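August, notebook, mixing room

Started 9:40. Third pass on the Zamby record, side two. Birdie Tillman brought the reels transferred at Kinholm and a sheet with her timings. Everything came over at the right speed this time. Last batch ran a hair fast and the organ sat sharp against the overdubs.

"Doherty" (the long one, track 5). Running length is 1,126 seconds in the session, which is 18:46. Side two can't take that plus the closing song without dropping the level of the cut. Kári Kjærgaard wants to keep the full middle section. Birdie would fade the organ solo early. I made both edits and labeled them A and B. A keeps everything. B loses the second time through the 7/8 riff and comes out at bar 21 of the slow part, on the downbeat, no crossfade needed.

Bass: pulled 3 dB at 900 Hz, wide. The pick noise went back where it belongs and the Mellotron flutes have some room. Tried the same cut on the 12-string and didn't like it, took it off.

Drums: overheads are still too bright in the fast sections. Left them alone in the verses. Room mics muted until the choir comes in, then up over four bars. Kári says the snare is too dry before that. He may be right. Check on the small speakers.

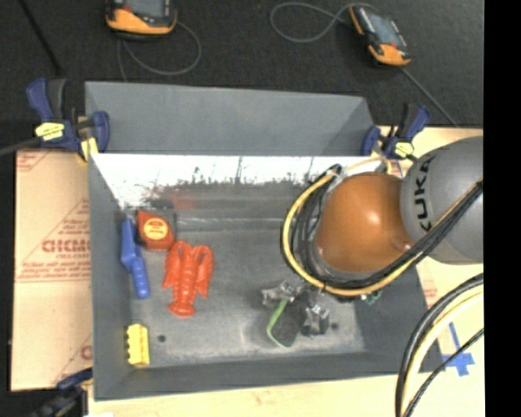
Vocal: lead comp is done except for the last chorus. Take 6 has the better pitch, take 2 has the better words (he swallows "harbor" on 6). Used 2 for the line and 6 for the rest. The join is audible in headphones if you know where it is. Harmonies are panned wider than on the first pass.

Synth solo: recorded through the Burnov preamp, which hums on the left channel. Notch at 120 and again at 240, narrow. Still a little hum under the last held note. Ask Birdie whether there is a DI of it on reel 4 before doing anything else.

Pressing is 2,000 copies, so the A or B question has to be settled before the lacquer is booked. Sent both to the band at 4:15.

To do:
Recall the first-pass reverb on the choir, this one is too long
Print instrumental of track 5, version A
Fix count-in left at head of track 6
Reel 4 DI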